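Studura College
Department of Textiles and Applied Crafts
TXA 122: Fibers, Yarns and Cordage
Unit 2 Handout: Plant Fibers and the Making of Cord
Instructor: Tania Sheikh
Revised October 19, 2018

Purpose of this handout

Students should read this handout before the Unit 2 lecture and bring it to the workshop in Room 138. It covers the main groups of plant fiber used for string, cord and rope, the way the fibers are taken from the plant, and the principle of opposed twist on which all laid cord depends. Knots are treated in a later unit. Animal fibers and synthetic fibers are mentioned only where a comparison is useful.

1. Terms

The words fiber, yarn, strand, cord and rope are used loosely in daily speech. In this course they are used as follows.

Fiber: the raw material, in the form of single hairs or bundles taken from the plant.

Yarn: fibers drawn out and twisted together in one direction. A yarn may also be called a single.

Ply: the act of twisting two or more yarns together, or one of the yarns so joined.

Strand: in ropework, a group of yarns twisted together and ready to be laid with other strands.

Cord: a finished line made by twisting, plaiting or braiding. Trade usage varies as to the point at which a thick cord becomes a rope, and students will not be marked down for choosing either word in a borderline case.

Lay: the direction and closeness of the twist in a finished cord. A hard-laid cord is twisted tightly and is stiff. A soft-laid cord is more flexible and wears more quickly on the surface.

2. Sources of plant fiber

Plant fibers are grouped by the part of the plant from which they come.

Seed and fruit fibers. Cotton grows as fine hairs on the seed. The hairs are short compared with most cordage fibers and must be spun well to hold together. Coir comes from the husk of the coconut. It is coarse, springy and resistant to rot, and it has long been used for matting, brushes and rope, including rope for use in salt water. The usual color of coir from ripe nuts is brown. Coir from unripe nuts is paler and softer.

Bast fibers. These lie in the stem, between the outer bark and the woody core. Flax, hemp, jute and ramie belong to this group. Bast fibers are long and most of them are strong. Jute is the weakest of the four and loses strength when kept damp, but it is cheap and takes dye easily, and it remains common in sacking, twine and craft goods.

Leaf fibers. Sisal comes from the leaves of an agave. Abaca, also sold as Manila hemp, comes from the leaf stalks of a plant related to the banana and is not a true hemp. Both are stiff. Abaca stands up to sea water better than sisal does, and for a long period it was the preferred fiber for ships' rope.

Whole stems and leaves. Rushes, sedges, palm leaf and many grasses can be twisted directly into cord without first being separated into fiber. They are normally worked damp. The resulting cord is bulky for its strength and is suited to seating, matting and containers.

3. Extraction

A bast fiber is held in the stem by gums, chiefly pectin, and must be released before use. The traditional method is retting, in which moisture and microbes break down the gums while leaving the fiber largely unharmed.

In dew retting, the cut stems are spread on the ground and turned from time to time. The method requires little equipment but depends on the weather, and the fiber is often uneven and gray. In water retting, the stems are sunk in a pond, a tank or a slow stream. The fiber is paler and more even. The water becomes foul, however, and many districts have placed limits on the practice.

Judging the end point is the difficult part of either method. Under-retted stems leave bark and gum on the fiber, which will then be harsh and hard to divide. Over-retted stems give weak fiber that breaks in combing. The common test is to take a stem from the middle of the batch, dry it, bend it sharply in several places and see whether the fiber comes away from the core along its whole length.

After retting, flax and hemp are dried, broken, scutched and hackled. Breaking crushes the core. Scutching scrapes the broken pieces away. Hackling draws the fiber through metal pins, separating the long line fiber from the shorter tow. Both have uses, and tow should not be discarded during workshop sessions.

Leaf fibers are usually scraped from fresh leaves, by hand or by machine. Coir is obtained by soaking the husk for a long period and then beating it, or by mechanical crushing after a shorter soak.

4. Twist

Twist is what allows short fibers to form a long line. When a yarn is pulled, the turns press the fibers against one another, and friction keeps them from sliding apart. With too little twist, the fibers slip and the yarn parts. With too much, the fibers lie at a steep angle to the line of pull, the yarn kinks, and strength falls.

Twist is described by letter. Hold the yarn upright. If the visible turns slope in the same direction as the middle stroke of the letter S, the yarn has S twist. If they slope in the same direction as the middle stroke of the letter Z, it has Z twist. Turning the yarn end for end does not change the result. Students who are unsure should write the two letters on a slip of paper and hold the yarn beside them.

A single yarn left to itself will try to untwist. If two yarns of the same twist are laid together and twisted in the opposite direction, each yarn's tendency to unwind tightens its hold on the other. The finished cord is then said to be balanced. A balanced cord hangs in an open loop. An unbalanced cord turns on itself when slack.

The same principle is repeated at each stage of a rope. Fibers are spun Z, yarns are formed into strands with S twist, and strands are laid Z. A rope of this kind is called right-laid. The opposite sequence gives a left-laid rope. Three strands is the most usual number. A rope of four strands is rounder but is commonly laid over a center line, called a heart, to fill the space in the middle.

5. Hand methods

Finger twisting. Two bundles are held at a fold or a knot. The farther bundle is twisted away from the maker and then brought toward the maker over the other bundle. The bundles have now changed places, and the action is repeated. New material is added to one bundle at a time, well before that bundle runs out. Joins in the two bundles should be staggered. A cord in which both bundles are joined at the same point will be weak there, however neat it may look.

Thigh rolling. Two bundles are rolled side by side under the palm in one direction, then allowed to come together on the return stroke. The method is fast in skilled hands. In the workshop a leather pad will be provided.

Rope walk. Strands are attached to hooks at one end and to a single swivel at the other. The hooks are turned to put twist into the strands, and a grooved block, called a top, is moved along as the rope closes behind it. Kasun Uddin will demonstrate the small bench version. Long hair must be tied back and loose sleeves fastened before the crank is turned.

6. Cord as a building material

Cord is most often thought of as a line for tying or hauling. A large share of hand production, past and present, has gone instead into surfaces and containers: chair seats, mats, nets, bags and baskets. The demands are different. A hauling line is judged by its strength and by the way it runs. Cord for a seat or a container is judged by evenness, stiffness and resistance to rubbing.

Three families of construction are met most often. In coiling, a core is wound in a spiral and each round is stitched or bound to the one before it. In twining, two active elements pass around a set of fixed ones and cross between them. In plain weaving, one element passes over and under the others in turn. A closely twisted cord gives a firm surface in all three, and a soft one gives a surface that yields and is easily crushed.

Color should be recorded with care and should not be used alone to identify a fiber. Dark brown cord may be undyed coir, dyed jute, dyed paper or a synthetic made to resemble any of these. Where identification matters, the student should examine a loose end under magnification. Burn tests are carried out only by staff.

7. Workshop tasks and reading

Each student will prepare one length of finger-twisted cord in raffia and one in retted flax tow, label both with the direction of final twist, and submit them with a written note on joins, balance and faults. The note should state plainly where the cord failed, if it did. Samples are to be laid on white paper for inspection, with the label placed beside the cord and not under it.

Required reading is the chapter by Killian Guérin in the course packet. The shorter paper by Dwight Hiebert on leaf fibers is recommended for students who intend to take the January elective. Questions about materials should be directed to Lakmal Bepari in the supply office.
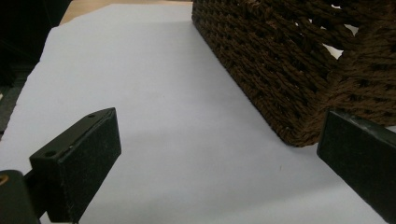

Written notes are due at the start of the following class meeting. Late notes will be accepted only with the written approval of the instructor.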